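Why do people stop using the bus app? Final report, group 5
Zübeyde Gündoğdu and Alfie Penrose
Handed in 10/24/26

What we wanted to find out

The Tivdale bus line put out an app called Pikbridge last year. Lots of people downloaded it. Then they quit using it. Our question: do riders drop it because the app is bad, or because the printed timetable is already good enough?

Background. Tivdale is small, one main route plus the Whiteley loop. The town says 3,000 people got the app in the first month. No number for how many still open it. We asked twice, got a nice email back, no number.

Method

Paper survey, one page, handed out at the Whiteley stop and outside the library. We wanted 200 forms back and got 200, but the last ones took forever. Alfie did mornings, Zübeyde did afternoons. We only asked adults (teacher's rule). Questions were: do you have the app, when did you last open it, what do you use instead, anything else.

We also timed the buses against what the app said. Stood at the stop with a phone and a notebook. Should of done this for longer, see Problems.

Results

Most people who had the app had not opened it that week. Main reason written down was "I know when my bus comes." Second was the login. You have to sign in again every time it updates and people forget the password. A few said it eats battery.

Older riders use the paper timetable taped up in the shelter. Younger ones mostly just show up and wait. We did not expect that. We figured it would be the other way around, or at least that somebody under 30 would be checking a phone.

Timing: app was fine on the main route. On the Whiteley loop it was off a lot, always showing the bus earlier than it came. The loop has a layover at the school and we think the app doesn't know about it. Thats a guess.

One comment we liked: "It told me the bus was here. I was here. The bus was not."

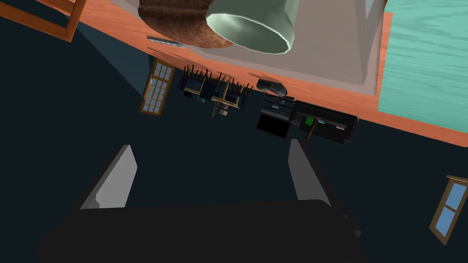
Problems with our survey

Both spots are bus stops or near one, so we missed anybody who gave up on the bus completly. Question 2 was badly worded, some people answered for a different app (Jornetero, the one for the regional line). We threw those answers out but kept the rest of the form.

Not enough timing data on the loop. Rain, and then a quiz.

Cost: copying only, came out of Alfie's print credit.

What we would tell the town

Keep people logged in. Fix the loop times. Leave the paper timetable up, and print it bigger.

If another group picks this up, do January. Cold weather probably changes who checks the app before leaving the house. Blank survey and the tally sheet are in the class folder, Zübeyde has the paper forms.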